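Bruditz bean-to-cup machine: low pressure and short shots after descaling

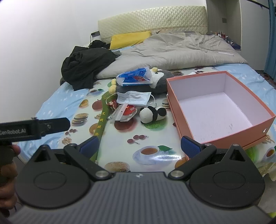
Page 1 of 2

Status: Closed
Opened: 1/29/22
Product: Bruditz countertop espresso machine with built-in grinder
Area: Pump, water circuit, brew group
Total shots on counter: 2,870

Problem as reported

Machine was descaled with Pumari liquid descaler, one full cycle followed by one rinse cycle. From the first coffee after that, the double shot stops short. Cup volume is well under the set amount and the flow comes in pulses. The pump is louder than it was. No fault light. Steam works but takes longer to build. Hot water from the side spout is normal for a few seconds and then thins out.

Beans are Quintero medium roast, same bag as before the descale. Grind setting has not been changed. Tank is filled from a jug with a filter cartridge in it. The machine was last descaled in December of the year before last.

Already tried by the user:
Second rinse cycle, no change.
Tank removed and refitted, no change.
Coarser grind by two steps. Flow slightly faster, volume still short, coffee sour.
Machine left unplugged overnight, no change.

First reply from support

Please do the following in order and report after each step. Do not run another descaling cycle for now.

1. Empty the tank and check the inlet filter at the bottom. It is a push-fit mesh. Pull it straight up.
2. Run 100 ml from the hot water spout with the tank lid off. Watch the water inlet for air bubbles.
3. Run a blank double shot with no coffee in the basket and measure what comes out.
4. Remove the shower screen (single screw, centre) and look at the back of it.

Note the pump sound during steps 2 and 3. A steady hum under load is normal. A hard rattle means air or a starved inlet.

User update

Step 1. Mesh had white grit on the underside. Rinsed under the tap and refitted.
Step 2. Small bubbles at the inlet at first, then clear. Flow from the spout is now steady for the full 100 ml.
Step 3. Blank double gives almost the full volume but still pulses. Pump quieter than before, hum rather than rattle.
Step 4. Screw was tight and needed the longer screwdriver. Back of the screen has brown deposit over the outer ring and white flakes near the middle.

With coffee in the basket the shot still stops short.

Support

The inlet side appears to be clear. Remaining restriction is at or above the shower screen. When a machine has gone more than a year without descaling, loosened scale can travel forward and lodge in the screen, the dispersion plate or the small valve behind it. A single rinse does not always carry it out.

Please continue:

5. Soak the screen and the screw in hot water with espresso cleaning powder for 12 minutes. Brush the back, rinse well. Do not use the descaler for this, it does not shift coffee oil.
6. Remove the dispersion plate (two screws). Check that all holes are open. Use a wooden cocktail stick, not a pin.
7. With screen and plate still off, place a cup under the group and run a blank single. Water should fall in a straight stream. If it sprays to one side, repeat until it runs straight.
8. Wipe the group gasket and its groove. Refit the plate, then the screen. Tighten until snug only.

The machine must be switched off and cold before steps 6 and 8.

User update

Step 5 done. Screen is clean, light shows through all of it.
Step 6. Four holes were blocked, all on the left side. Cleared.
Step 7. First run sprayed left and brought out flakes. Second run less so. Third run straight, water clear.
Step 8 done. Gasket is flat in one place but not cracked.

Blank double now gives full volume with even flow. With coffee, volume is correct but the shot runs too fast. Pale, thin, finished far too early.

Support

Expected. The grind is still two steps coarser from the earlier test. Return it to the original setting, with the grinder running. Discard the first two shots after the change, as the old grounds have to clear the chute.

The volume setting should also be stored again. The flow meter counts pulses, and the machine may have been holding a value from when the circuit was restricted. Hold the double button until it flashes, let the shot run to the level wanted, press once to stop. The button flashes twice to confirm.

User update

Grind back to original, two shots thrown away, volume stored again. Third shot normal. Steam is back to its usual time. Ran six more over two days, all the same to within a few ml.

One further question. There is a slow drip from the group for a short while after each shot. It was not there before, or was not noticed. Is this the gasket?

Support

Some dripping straight after a shot is pressure being released and can be ignored if it stops by itself. If water runs down the outside of the portafilter during the shot, replace the gasket. Given the flat spot, a replacement is advisable at the next service in any case. The original part or the Bodis silicone ring in the same size will both fit. The silicone ring is slightly thicker and the handle will sit further left for the first week or so.

Cause recorded

Scale loosened during an overdue descale, lodged in inlet mesh and dispersion plate. Stored shot volume incorrect as a result. No parts failed.

Resolution recorded

Mesh, screen and dispersion plate cleaned. Grind restored. Shot volume stored again. Gasket to be replaced at next service, user to order.

Maintenance notes added to ticket

Descale every three months in hard water areas, every six with a filter jug.
Run at least three full tanks of rinse water if the interval has been missed.
Take the shower screen off before the rinse, not after it.
Inlet mesh to be checked at each descale.
Do not store a new shot volume until flow is steady on a blank shot.

Related tickets
Bruditz grinder stops mid-dose, beans in hopper
Pumari descaler left in boiler overnight, how to flush
Portafilter handle will not lock fully after gasket change

Page 2: attachments and parts list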